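Cinlow capture library - dropped frames when copying to a second buffer

sbepari
I'm reading from a USB camera with the Cinlow library and passing each image to my own code for edge detection. It runs fine at 640 x 480 but at full size I lose frames. The log shows 2183 frames requested and 45 missing. I copy the buffer inside the callback. Is that wrong?

tannous_e
Yes, don't copy inside the callback. The driver waits for you to return before it fills the next buffer. Put the pointer in a queue and do the copy on another thread.

karim_aj
I disagree with that. If you only queue the pointer, the library can reuse the buffer before your thread gets to it, and then you get torn images, which are harder to spot than missing ones. Copy in the callback but use memcpy on whole rows. Are you copying pixel by pixel?

sbepari
Yes, two nested loops. I took it from the Jelero sample.

karim_aj
That sample is slow. Check the row stride as well, it isn't always the width times three.

tannous_e
You can lock the buffer until you're done with it. It's in the header - CL_HoldBuffer. I've used it since August with no torn images.

karim_aj
Only if you have enough buffers. The default is four. Hold them all and you are back to dropping frames.

sbepari
Changed the loops to memcpy per row and left it in the callback. Ran 1000 frames, none missing. I'll try the hold call on Saturday and post the numbers.

tannous_e
Fine, but set the buffer count to eight first.

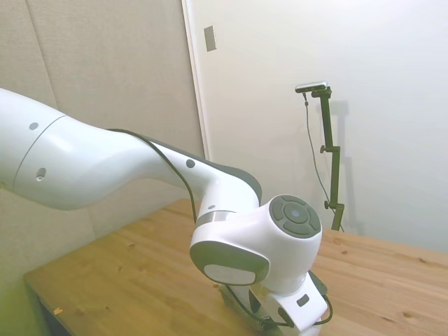 White arm over the wooden table

Recent topics
Cinlow driver won't install after update
Converting YUV to BGR without the red tint
Trestwood board: second channel always black
Setting exposure from code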